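How do I get a Friday-night-sized crowd out for a cabaret that isn't on a big night?

Posted in Running a Venue

Setsuko Hirose
Hi all, long-time reader, first time asking. I book the entertainment for a small bar called Edau. We've had a monthly cabaret going since last August and I love it to bits, but the numbers are all over the place. Our back room holds 127 people. Our best show sold every ticket (we had a headliner everybody knew, and there was screaming before she even got her second glove off!). The last one sold 7 in advance and then a few more wandered in off the street when they heard the music.

Same price, same start time of 9 p.m., same host. The only thing that changes is who's on the bill. I can't afford a big name every month, and I don't want the local performers to feel like they're the filler between the "real" shows, because some of them are funnier than anybody I've paid to bring in.

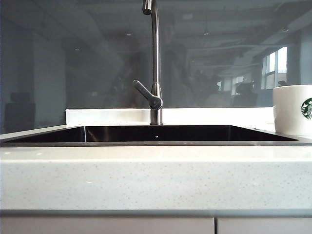

So what I'm asking is, how do you build a regular crowd that comes for the night itself? Posters? A themed series? I've got a mailing list of 348 people and I mostly use it to announce things a few days ahead. My boss is patient but she does look at the bar takings. Oh, and we don't have a proper dressing room, the queens get ready in the staff room, in case that matters for who will say yes.

Condo
A few days ahead is way too late! I ran a drag bingo and a cabaret night for years and the biggest change we ever made was selling the next show at the current one. Your host should be plugging it before the last number, while people are still happy and still have a drink in their hand. Have somebody at the door with tickets on the way out, a couple of bucks cheaper than online. The first time I tried it I felt like a used car salesman, but people bought them.

And give the night a name if it doesn't have one. You called it "a monthly cabaret" and I bet that's what the poster says too. People will tell their friends "come to Whatever with me" but they won't say "come to a monthly cabaret."

For the locals, let one of them host. Pick somebody with a big mouth and a lot of friends, and keep that person for at least six months. The crowd gets attached to the host and then it matters a lot less who the special guest is. Your current host might be lovely, I don't know, but if it's a bar manager with a microphone I'd rethink it.
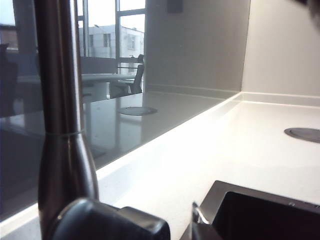
One more thing on the staff room. Get a decent mirror, good lights, plenty of hooks, and a door that locks. Put water and some snacks in there. Performers talk to each other constantly and word gets around about which bars treat them well. I've had acts take a smaller fee from us because the last place had them painting their faces in a supply closet next to the mop. Also pay them the same night, in full. You probably do already.

Flultora
posters are a waste unless your in a walking neighborhood. do short videos, get the performers to post them too

Imai
I mostly agree with Condo but I'd go slow on the cheaper door tickets. We did that and some people got annoyed that they'd paid more online, so now we throw in 2 drink tokens if you book a table of four at the show. It costs us less than the discount did and they stay later.

What helped us most was changing the shape of the evening. We used to run two long halves with one star at the end, and the local acts all went on early to a half-empty room. Now the headliner does one number right near the top, then disappears, and comes back to close. Everybody shows up on time because they don't want to miss it, and the locals get a full, warmed-up room in between. Try that with your next name and see if people come back for the month after.

With your mailing list, send the date out the morning after each show with a few good photos from the night, then again two weeks before. Ask the performers first if they're okay with the photos, some are picky about which ones go out and fair enough.

Setsuko Hirose
Thank you, this is so helpful! Condo, the host is our bartender, so, ouch, but you're right. I have somebody in mind who already heckles from the front table every month and she'd be brilliant. Imai, can I ask, does your headliner charge more for doing the two spots or is it the same fee?

Imai
Same fee for us, as long as the total stage time doesn't go up. Put it in the booking email so there's no surprise on the night.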